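Sorting at the Return Counter: A Conversation with a Kitchen Operations Lead

2 January 2022

Salline runs a shared production kitchen in Grastemstead. Catering crews rent its benches by the shift, and at the end of each shift whatever was used goes back to a return counter to be sorted. The company is preparing to put a robot arm on that counter. The operations lead, who has run the floor for six years, spoke with us about the preparation and asked to be identified by job title only.

The sorting work has so far belonged to the closing crew. "It's a job with no training manual," the operations lead said. "You stand at the counter and you separate food from tools, tools from trash, and sharp from not sharp. A new hire takes a week to get good at it. Then they ask to be moved to something else."

The integrator, Limwood, has tested the arm in simulation first. Each test begins with a counter covered in mixed items, and the arm has to pick them one at a time. Salline's staff were asked to contribute to the item list, and they added things the integrator had left out. "They had pots, cups, bread. We told them to put in pens and markers. Every crew labels containers, so every counter has pens on it, and they end up in with the knives."

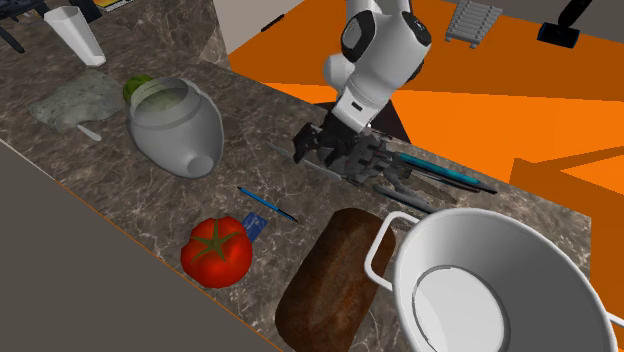 The simulated arm over a group of knife, pen and marker on a marble counter.

Salline set 1000 simulated runs as the condition for discussing installation. The first 335 were reviewed by the closing crew, who marked each pick as acceptable or not. According to the operations lead, the review was the most useful part of the project. Staff disagreed with each other on what counted as a safe pick – one wanted any blade lifted before anything else was touched, another wanted it left for last. "We had never written that down. Two people on the same shift were doing it in opposite order."

The kitchen now has a written rule: blades first, placed in a tray with the handle toward the operator. It applies to people as well as to the arm.

Asked about jobs, the operations lead gave figures. The closing crew spends 70 minutes on the counter each night. Salline's plan assumes 20 minutes of human time after installation, for items the arm refuses and for wiping down. No position is being cut in the first year. The remaining time moves to cold storage checks and to prep for the morning.

"I wouldn't call it easier work," the operations lead said. "Cold storage is cold. Some people liked the counter since they could talk while they did it. With the arm there you're watching a status light, and you're on your own."

Limwood's contract leaves shift scheduling to Salline. The kitchen is busiest after dark during Ramadan, when evening orders push the closing shift past midnight, and the crew asked that the arm not be introduced in that period. Management agreed. A trial on one counter is set for February, with the manual procedure kept in place on the others.

Two questions are still open. One is cloths, which the arm has trouble gripping and which may simply be banned from the counter. The other is who has authority to stop the machine. Salline's position is that anyone on shift can press the stop, and that restarting requires the shift lead. Limwood has proposed a restart from its own support desk. "We said no to that," the operations lead said. "The person who restarts it should be standing next to it."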